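Why I Stopped Believing in the Slow Bread Story

December 1, 2020
By Nayara Bittencourt

My cousin Jailson Guimarães sent me a link in August to a piece about bread. He sends me links the way other people send birthday cards, without expecting much back. The piece said that supermarket bread is wrecking our stomachs, that long-fermented bread fixes it, and that our great-grandparents knew all this and ate sourdough every day of their long and cheerful lives. It had been shared 3,000 times. I read it twice and got annoyed in a different spot each time.

I should say where I stand. I bake. I have a jar of starter in the fridge that I feed when I remember, and I like the bread I get from it more than most bread I can buy. So I have no quarrel with anyone who wants to spend a day and a half on one loaf. What bothers me is the pile of claims that has been stacked on top of the loaf, and how few of the people stacking them seem to have checked.

Take the great-grandparents first. Mine did not eat sourdough. They ate corn bread and manioc, and wheat rolls when there was money, and the rolls were made with bought yeast by a baker in Portela who, according to family talk, was a bad-tempered man and stingy with the salt. My aunt Rosângela Rangel has the household notebook from that time. There is plenty in it about flour weevils. There is not a word about fermentation. I don't claim that one notebook settles anything, but it is one notebook more than the article had.

People who write about old-time bread tend to picture a village oven and a round loaf with a crackling crust. A lot of old-time bread was gray, stretched with whatever was cheap, and eaten stale because fresh bread disappears too fast. Bakers put things in the flour that you would not want to hear about at breakfast. When the sliced white loaf arrived, plenty of women who had been baking for a family of nine were delighted to see it, and I find it a bit rich to be told by somebody with a stand mixer that they were fooled.

Then there is digestion. The claim comes in two sizes. The small one is that a long rise changes the dough, and that some people feel better after eating it. Fine. That seems reasonable to me, and I know people who say so and have no cause to make it up. The large one is that anybody who feels bloated after a sandwich should throw out the store loaf and buy the nine-dollar one, and this is where I get off the bus. A friend of mine, Afroza Miah, had stomach trouble for 2 years and spent most of the first one working through fancier and fancier bread. She felt better every time, for a week or so. Then she went to a doctor, got tested, and found out she has celiac disease. All that lovely slow sourdough was wheat. It was hurting her the whole time. She is very calm about it, calmer than I am.

I asked her if anyone at the bakery had ever suggested she see a doctor. She said the young man at the counter had suggested the spelt. 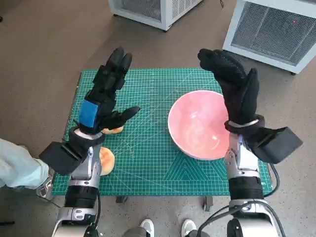 Two roll halves. Good bread comes small, too.

The word "artisan" deserves its own complaint. I wrote down every loaf at my local Custon that had it on the label, because I was waiting for a prescription and had the time. It was on the hot dog buns. It was on something in a plastic bag with a use-by date three weeks out. As far as I can find, no one has to do anything in particular to print that word on a bag. "Sourdough" is not much safer. Turn the packet over and you will often find yeast high up in the ingredients, with a bit of dried sourdough powder near the end for taste. I'm not saying it's bad bread. I bought one and the toast was good. But it is ordinary bread with a story on the front, and the story adds a couple of dollars.

And the small bakeries are not above it either. There's a place called Stinditz not far from me that has a sign saying its starter is 135 years old. I have asked about this. I asked politely, and more than once. The starter came from the owner's teacher, who had it from a man who had it from his family, and that is the whole of the paper trail. Maybe it's true. My problem is that it wouldn't matter if it were. A starter is flour, water, and whatever lives in them, and it gets new flour and water all the time. What is in that jar now has been eating last week's flour. If you gave me half of it and I kept it in my kitchen, I would expect it to end up as my starter before long, with my flour and my habits. The age is a nice thing to put on a sign. I can't taste it, and I doubt the owner can.

My neighbor Nivaldo Fagundes disagrees with nearly everything I've written so far, and he makes better bread than I do, so I'll give him his turn. His view is that it doesn't matter if the stories are shaky, provided they get people to eat decent bread. If somebody believes their loaf has a grandmother, he says, they'll chew it slower and waste less of it. He also thinks that I go looking for something to be cross about. On that last point I have no defense.

But I don't agree that shaky stories are harmless. They cost money, for a start. A family that has been made to feel guilty about the cheap loaf will either pay for a dear one or go on buying the cheap one and feel bad, and neither seems like progress. They also cost attention. If you care about what people eat, there are duller questions worth asking, like how much salt is in a slice, how much fiber, and whether there's a shop within walking distance that sells anything whole grain at all. I have yet to see one of those get passed around by my cousin.

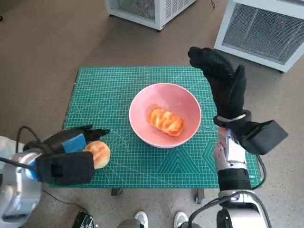
One loaf in a pink bowl, with a bun for company.

I did try a small test at home. It was not science and I won't dress it up as science. I used a recipe from an old Curnum flour booklet, made one batch with packet yeast and a short rise, and made another with my starter and a night in the fridge. Same flour, same salt, same oven. I cut both up and took them over to Rosângela's, and let people eat them without saying which was which.

Most of them liked the starter bread better. I was a little put out, because I'd been hoping for a draw. Then my aunt, who had picked the packet yeast one, asked which was quicker, and when I told her she asked for that recipe and showed no interest in the other. Jailson picked the packet one as well. He says the butter was softer on his side of the table and that it shouldn't count.

So slow bread can taste better. I said at the start that I think so, and I still do. You can get most of the way there with a pinch of packet yeast and a cold night in the fridge, no jar, no pedigree. If you want to try it: 100 grams less flour than you think you need, a wetter dough than looks right, and leave it alone until morning. It will stick to your hands. Wet them first.

As for the article, I wrote to the site and asked where the part about great-grandparents came from. I got a friendly reply saying it was "widely known," with a discount code for a proofing basket. I haven't used the code. The basket does look well made, and mine has a crack in it, so I may.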